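Bowls first: Fumiko Yagi on setting out a table

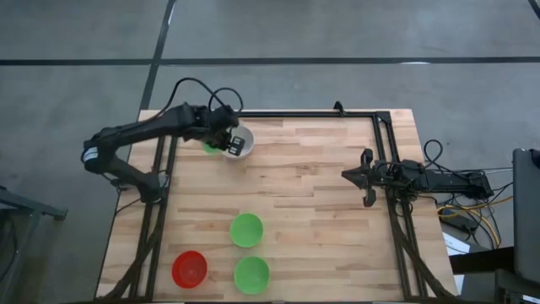
Learning by the bowl

Fumiko Yagi has been running her evening cookery classes at Kukel for 3 years, and the first thing she talks about is bowls. She takes groups through simple noodle and rice suppers, and each class begins at the table before anybody goes near a hob.

"People want to start chopping," she says. "I ask them to put the bowls out first. If you have nowhere to put the spring onions, they stay on the board and you end up chopping round them."

Her bowls are round and plain, in white, red and green. The colours began as an accident of what the shop had left, but she now uses them as a code. Green is for vegetables, red for anything raw that needs keeping apart, and white for whatever is ready to go into the pan.

"It doesn't matter which colour you choose. You could do it the other way round. But you have to stick to it, or the person helping you will put the cooked beans in with the raw chicken."

A table with room on it

The wooden table top is made up of strips in different shades, from pale tan to a pinkish brown. Yagi likes to keep part of it bare.

"I leave one side clear for the board. Beginners spread everything out evenly, and then there's no space left to work in."

She oils her table at home in May, using a tin from Oshima that she says lasts her several years. She wipes it down after every meal and never leaves a wet bowl standing on it overnight - a habit she picked up after ruining a smaller table.

What to buy

Asked what a new cook should spend money on, she is cautious. A large bowl of 900 ml is enough for a salad for two, she says, and a small one of 100 ml will do for sauces and beaten egg. She tried a nesting set from Prulerex and gave it away when the lids warped.

"Buy them one at a time. See what you reach for. I had a very nice bowl I used for keys."

Most of her suppers take roughly 60 minutes, washing-up included. She would like people to wash as they go, but doesn't insist on it.

"At home I leave them in the sink as well, if I'm tired. They get done in the morning."

Her next course covers soups and pickles.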